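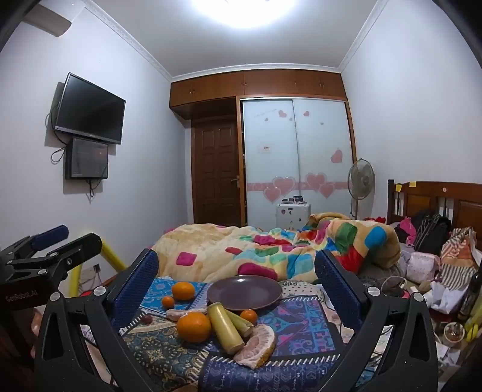 Smaranda Hodoroagă
Data and test engineer, Zenholm

In March we lost a gripper finger on the test bench. Two arms were replaying a plate-loading task, with a large orange on the left and a length of stalk on the right, and the right arm came across the plate before the left had cleared it. The fingers met side on. The left finger broke at its lower joint and the force limit stopped both arms. The guard was shut and no one was near it.

The first suspect was the controller. We ran the same motion ten times with nothing on the bench and the left arm taken out of reach, and the right arm followed its commanded path each time. The path itself was wrong. It had been recorded that way.

For the Cirnerance set, one person works with a gripper in each hand, and each gripper writes its own file. Onditz, our logger, joins the two files afterwards using their timestamps. It lines the clocks up once, when the session is opened. If one gripper restarts in the middle of a session, its clock comes back slightly off and Onditz carries on with the old offset. There is no warning. The join succeeds, the file plays, and the right hand is 120 ms early for the rest of the session.

With one hand holding still, that error does no harm. It matters when both hands work over the same small area, as they do with fruit on a plate, where one hand moves in as the other moves out. A person leaves very little gap between the two. Take 120 ms off it and there is no gap.

I checked all 1,187 episodes by comparing the motion sensor in each gripper with the motion in its own video, then comparing the left and right results. Twenty episodes were out, all of them after a restart. They have been withdrawn. The rest stay in.

Three changes have been made. Onditz now lines the clocks up at the start of every episode. A restart closes the session. The bench also runs a distance check between the two arms before any replay, and refuses to start if the fingers come too close. That last check should have existed already. We had relied on the recording being safe on the grounds that a person had done it without a collision. 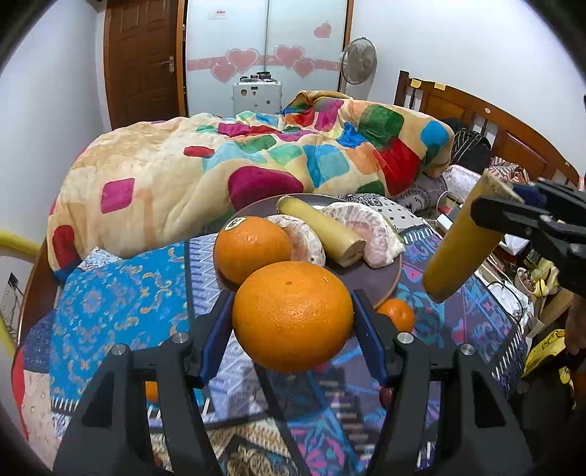
Ginette MacDonald commented that the distance check only covers the arms, and asked what happens when one of them is holding something longer than its fingers. She is right. A stalk held near one end sticks out well past the pads, and the check knows nothing about it. For now we add a fixed margin to any closed gripper, which is crude and rejects some good replays. Lévesque is working on a version that takes the object's length from the task file.

The broken finger has been replaced. I have kept the old one to look at the joint, where there may be an older crack.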